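About Hulme Bench School

We teach people how to work at a lab bench, and we love doing it! Hulme started with 2 benches and a borrowed sink, and we still keep our classes small enough that everyone gets plenty of time with a pipette in hand.

Most of our students have never held one before. So the first morning goes to the simple stuff - how to press the plunger smoothly, how to read the volume, how to hang the pipette back on its stand when you're done with it.

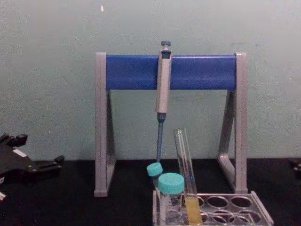 After that come tubes and racks, labeling, and keeping your notes readable. By the afternoon people are moving 200 microliters of colored water from tube to tube and comparing results with their neighbors, and the room gets pretty loud.

Our longer course, Cisus, starts every July and adds buffers, dilutions and a small project of your own. Last year 73 people took it, from high school juniors to a retired baker who wanted to understand her sourdough. Come by and try a bench, we'd be glad to have you!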